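Progress report to the Skavent Small Trades Fund, March 2022
2 min read

You gave us money to find out what it costs to have a set of curtains relined, and to put the answer where ordinary people could read it. We asked 12 workrooms. Eleven replied, and one of those replied to ask who we were.

Quotes for the same pair of lined drapes ran from reasonable to 1502 dollars, the top figure coming with a colour consultation we hadn't requested and didn't enjoy. Travel charges are the murkiest part. Two shops fold them into labour, and the rest tell you on the day.

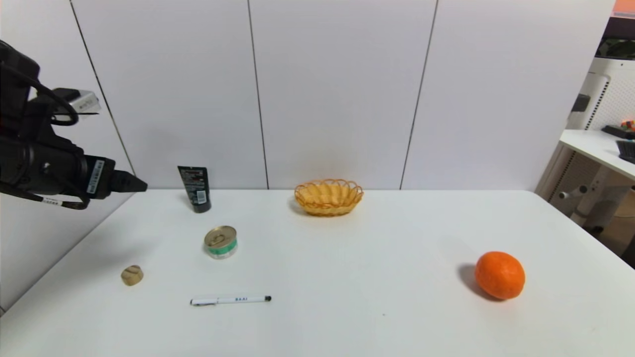

The Clostex lining samples have all been priced by the metre, blackout included. Thermal lining is still outstanding -- the supplier has changed its price list twice and we have stopped pencilling things in.

The Dristavach page is live in draft. It handles straight drops well and bay windows badly, much like the trade itself.

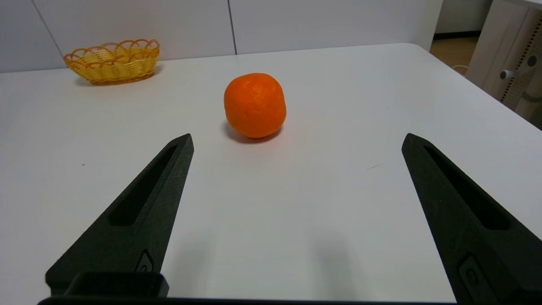 Spending is under budget, mostly through our failure to hire anybody. The Mazandarani rug-fringe survey, which you kindly let us tack on, begins once the curtain figures are checked, and we expect to publish both by September. We'd ask that the second instalment be released as planned -- the phone bill has been impressive.

Shares: 2 | Comments: 11
Contact us | © Dristavach | Back to top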